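Ghost Stories of Monddale: What I Read, What I Wrote, and What Went Wrong
Judit Fekete, final project, supernatural fiction elective
Handed in 3/14/19

So my plan was to read every story I could find by Genowefa Śliwiński, who wrote weird tales for a small-town paper and then pretty much vanished from the shelves. The Monddale library has 17 of them in a binder (an actual binder, with tape!), and I read them all in one week, mostly at night, which was a mistake.

My favorite is "The Lodger at Estholm." A man rents a room, and the house slowly starts copying his habits. The stairs creak in his rhythm, the kettle goes on when he wakes up. There's no monster in it at all and I still slept with the hall light on.
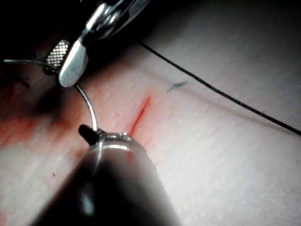 What I kept noticing is how late she lets you get scared. Teodor Żak, my project partner, thinks she's just slow, and we argued about it a lot. I went back and marked the first creepy moment in each story, and in most of them it comes past the middle. Teodor still says slow.

The second half of the project was writing my own story in her style. Mine is called "Drerarness" and it's about 3,000 words. My first draft had a ghost on page one, so that one went in the trash. The next draft had five pages of a woman sorting mail, and Teodor fell asleep reading it (rude, but fair). 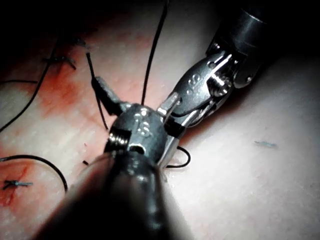
Two instruments over the practice pad, with a strand of suture near one jaw.

In the version I'm handing in, the mail is still there, but the letters are all addressed in her own handwriting. I like that part a lot. The ending needs work, and I'd cut the dream if I had another week.

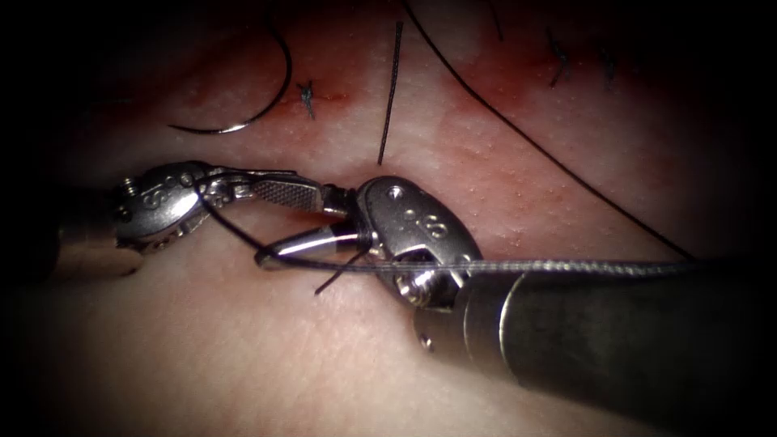

Handling the black thread, with earlier stitches above.

Sources: the Monddale binder, plus my own notes. My story is attached after this page.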